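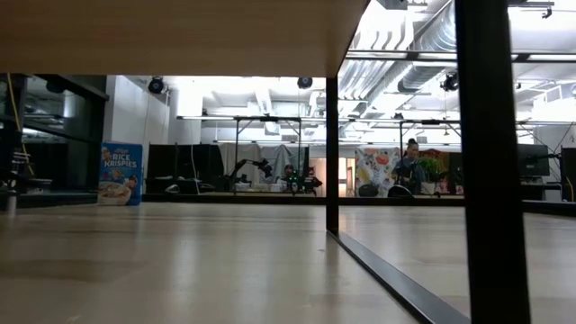 Report of the Visit to the Bunport Home and Pantry Center

Members of the Grivach Household Studies Association visited the Bunport Home and Pantry Center on a Wednesday in February. The visit had been arranged as part of the association's winter program on everyday storage, and 30 members took part. The party was received in the lobby at 9:30 in the morning and divided into two groups for the tour.

The center occupies a former furniture warehouse on the north side of Bunport. It is operated by Vasconcelos, a regional supplier of shelving and kitchen fittings, and is open to schools, trade groups and the general public by appointment. The display floor measures 1,894 square feet. A further area behind it is used for deliveries and is not part of the tour.

The first hour was given over to tables and work surfaces. Our hosts explained that the display tables are kept nearly bare for most of the year, so that visitors can judge the surface before any goods are placed on it. The pale wooden tabletop in the shelf display drew the most discussion. It has a light beige color, a faint brown grain and a glossy finish that picks up reflections readily. A dark metal strip divides the top into two sections, and a low black rail runs along the far edge. Several members thought the rail a sensible feature for a household with small children. Others were concerned that crumbs would collect against it, and asked how it should be cleaned. The staff recommended a soft, dry brush followed by a damp cloth.

A box of Rice Krispies stood upright in front of the rail at the far left end of the table. Our group used it as a point of reference when discussing the storage of cereal, a subject that has come up at more than one of our own meetings. Tall boxes are a common difficulty in home pantries. They fit poorly on shelves set for cans and jars, and when laid flat they tend to open. The center advises planning at least one shelf around the tallest box the household buys in a normal month — and measuring that box before ordering the shelf.

The second part of the morning was a working session on the Jistorano shelving plan, which the center uses in its classes. Under this plan, a household lists the foods it eats every day, assigns them to the shelf or surface nearest the table, and moves everything else higher or lower. Members worked in groups of 6 and prepared a plan for a breakfast area. The results differed a good deal. Two groups kept cereal on the table at all times, and one placed it in a closed cabinet with the bowls. The staff did not rank the plans but commented on each in turn, with particular attention to the reach of older members of the family.

Lunch was served in the lobby at noon. In the afternoon, the party heard a short talk on spotlights and glare. Glossy tabletops were discussed again here, and it was suggested that a buyer look at any finish under the lighting used at home before making a choice.

The center reports that it received 1,000 visitors last year and intends to extend its hours in the spring. Members who wish to attend the Saturday classes should apply to the association's office, which holds the forms. The price list for shelving was not available on the day and will be sent to those who left an address.

The association thanks the staff of the center and Vasconcelos for their hospitality. The party left Bunport at 3:15 in the afternoon.

14 shares | 3 comments

Related items
Winter Program: Remaining Dates and Places
Notes From the Grivach Pantry Workshop
Visit to the Bunport Cannery
Care of Wooden Work Surfaces: Members' Questions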